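How a Bus Driver Is Chosen and Trained
By Birthe Nørgaard
Plareck Young Readers: How Work Works

A bus driver is responsible for every passenger on the vehicle. For that reason a bus company does not give the job to the first person who asks. It follows a set process, and each part of the process has a name.

Applying

When a company needs a driver, it publishes a notice called a job advert. The advert states the hours, the pay and the place of work. A person who wants the job fills in an application form. This person is now called an applicant.

The bus company in Claddale is called Hafþórsson. In January it received 52 application forms for 2 jobs. Reading the forms and removing those that do not meet the rules is called screening. An applicant who has no driving licence, for example, is removed at this stage.

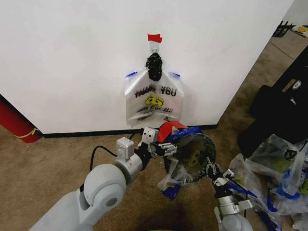

The applicants who are left go on a shorter list, called a shortlist. The company writes to everyone else to say that they have not been selected.

Checks and interview

An interview is a planned conversation. The company asks every applicant the same questions, so that the answers can be compared fairly. A typical question is: "A passenger has got on the wrong bus. What would you do?"

The company also carries out checks. It looks at the licence to see whether the applicant has broken any driving rules. It contacts a person the applicant used to work for and asks whether the work was done well. This second check is called taking a reference. A doctor tests the applicant's eyesight and general health.

Training

A new driver at Hafþórsson is called a trainee. Training has two parts.

The first part takes place in a classroom at the Pilwood depot. A depot is the place where buses are kept and repaired. Trainees study road signs, timetables, tickets and what to do in an emergency. At the end there is a written test marked out of 100.

The second part takes place on the road. The trainee drives a bus with no passengers while an instructor sits nearby. A bus is much longer than a car, so its back wheels take a different path round a corner. Trainees practise this until they can turn without touching the kerb. 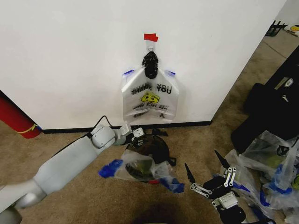 Why do drivers have to learn the route if there are signs on the road?
Road signs show the way to towns and streets, but they do not show where a particular bus must stop. The driver has to know each stop and the order in which they come.

After training

A driver who has passed both parts is given a route and a uniform. Training does not end there. Drivers return to the classroom for short courses when rules change or when the company buys a new type of bus.

Words to know

Applicant: a person who asks for a job.
Reference: a report from someone who knows the applicant's work.
Screening: sorting applications by checking them against the rules.
Trainee: a person who is learning a job.

Page last checked: 06/01/2018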